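Section 3: Getting your tapes and discs into Clornex

April 12, 2009

Okay, so by now you've got Clornex installed and you've picked a folder for your movies (if you haven't, go back to Section 2, I'll wait). This is the part where you start filling it up. I did my own shelf over one long December, and I made pretty much every mistake there is, so most of the notes below come straight out of that.

I'm assuming you have a Mavero capture box, the little one with the yellow, white and red jacks on the front. The older model works too, but the menus are in a different order.

## 3.1 Hooking up the tape deck

1. Turn everything off. Deck, computer, capture box, all of it.
2. Run the yellow, white and red cables from the OUT jacks on the deck to the jacks on the Mavero. If your deck has S-Video, use that in place of the yellow one. Old musicals look so much better that way, all those reds stop smearing into each other!
3. Plug the Mavero into a USB port on the back of the computer. Front ports and hubs gave me dropped frames.
4. Turn on the deck first, then the computer.
5. Open Clornex and go to **Sources > Add Source**. You should see "Mavero" in the list. Click it and hit **OK**.

**Note:** If the list is blank, unplug the USB cable, count to 15 and plug it back in. I still have to do this every second or third time.

**Caution:** Don't start with a tape you love. Start with something you taped off TV and don't care about. My deck ate the first ten minutes of a western serial I'd had since high school, and I'd have been a lot happier if it had eaten a ball game.

## 3.2 Capturing a movie

1. Fast forward the tape all the way to the end and rewind it. Old tapes stick to themselves and this loosens them up.
2. In Clornex, click **New Capture** and type the title. Leave off "The" and "A" or everything ends up sorted under T and A (mine was like that for months).
3. Set **Quality** to *Feature*. The *Archive* setting makes huge files and on VHS I can't see any difference.
4. Set **Stop after** to a little longer than the running time on the box. For a 148 minute epic I put in 160, which leaves room for trailers and the overture.
5. Press **Play** on the deck, then **Record** in Clornex.
6. Leave the computer alone till it's done. No email, no games, no virus scan.

When it finishes you'll get a green check next to the title. Play the first minute, a minute in the middle and the last minute before you put the tape away. If the sound drifts away from the picture, open **Tools > Sync** and slide the bar until the lips match. Songs are the easiest place to judge it, so find a close-up of somebody singing.

## 3.3 Adding the details

I like this part way more than the capturing. Each movie gets a card, and the card has room for the year, director, cast, studio, running time, and a notes box that holds 1000 characters. I hit that limit a lot.

1. Click the movie once and choose **Edit Card**.
2. Fill in the title and year. Those two are required, and the rest can wait.
3. Type the cast one name per line. If you put commas in, Clornex treats the whole thing as one very long actor.
4. Pick a genre. You can have more than one, so a science fiction comedy can go in both places.
5. Click **Choose Still** if you want a picture on the card. Any JPEG will do, and wide ones fit the space best.
6. Click **Save**. There's no autosave, so please don't skip this one. 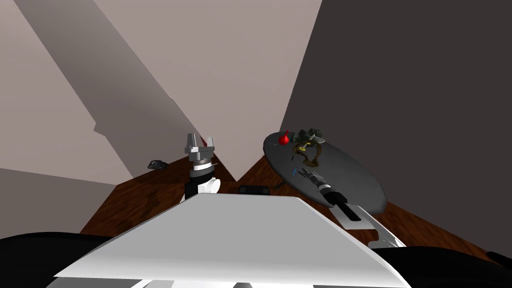

*Fig. 3-2. Computer-rendered still, robot arm with gripper pointing up.*

Stills get shrunk down to card size when you save, but the original file stays wherever you had it. If you move that original later, the card keeps its small copy and you just lose the full-size view.

**Tip:** Keep a folder called Stills inside your movie folder and put everything there before you start picking. My friend Primo Longo keeps his all over the desktop, and when he got a new computer he had to redo every single card.

## 3.4 Making shelves

A shelf is just a list with a name. The same movie can sit on as many shelves as you want and it doesn't take up any more disk space.

1. Go to **Shelves > New Shelf**.
2. Type a name. I have Musicals, Noir, Creature Features, Robots & Rockets, and Stuff Mom Likes.
3. Drag movies over from the main list. Hold down Ctrl to grab several at once.
4. To change the order, click **Sort By** and pick year, title or *Manual*.

**Note:** You can only have 64 shelves. I know that sounds like plenty, but if you make one for every director you'll get there. Use the search box for directors and save the shelves for moods.

**Caution:** *Remove from Shelf* and *Delete Movie* sit right next to each other on the right-click menu. The first one takes the movie off that shelf. The second one sends the actual file to the trash. Read it twice!

## 3.5 Printing labels

If you're burning discs too, Clornex can print labels on Colombo sheets or Jallen sheets. Pick the right brand under **Print > Label Stock** or the whole thing comes out shifted to the left.

1. Put one plain sheet of paper in the printer and do a test print.
2. Hold it up to a window behind a label sheet and see if the circles line up.
3. If they don't, change **Nudge Left/Right** a little at a time and print another test.
4. Once it matches, load the real labels and print.

Let the ink dry before you touch them. And don't put paper labels on a disc you plan to play in a car, they can peel in the heat and then you've got a disc stuck in the dash.

Backing up the whole collection is in Section 4. Do at least steps 1 through 3 over there before you capture anything else.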